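Relatório de progresso -- Projeto Jurkura
Para: Selina Marti
De: Selina Fuchs
Período: julho a 17/08/2022

1. Limpeza de tabuleiros

O trabalho com os tabuleiros de metal na sala de Torport segue o plano. Usamos água tingida de azul para ver onde o líquido fica e onde a esponja já passou. Foram feitas 35 passagens em julho, quase 20 delas com o tabuleiro cinzento-escuro.

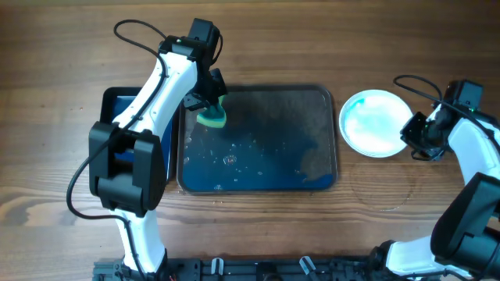 2. Resultados

O rebordo alto segura bem a água. Os cantos arredondados continuam a ser o ponto fraco -- fica lá sempre um resto de azul. O prato branco redondo também recebe água tingida e deixa marcas na madeira da mesa. Falta tratar o tampo.

3. Despesas

Gastaram-se 690 euros em esponjas, corante e tabuleiros. A segunda encomenda à Priltik ainda não chegou.

4. Próximos passos

Repetir a série com menos água e comparar 4 tipos de esponja. Pedimos a confirmação da verba para o tampo novo até ao fim do período.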